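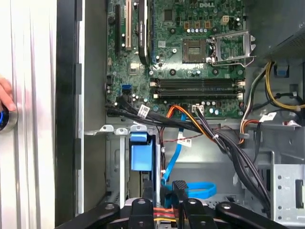
Hodatby Buses will replace the ticket machines at its main station in February, the company said. The present ones run on ordinary desktop computers, the kind with a green Dell motherboard and a couple of expansion slots, and parts are getting harder to find. They failed 864 times last year.

Atuvley will supply the new machines, which take cards and coins.

"Passengers have missed buses queuing for the one that works," said Mared Bowen, head of stations.

The ticket office will open at 5 am during the work.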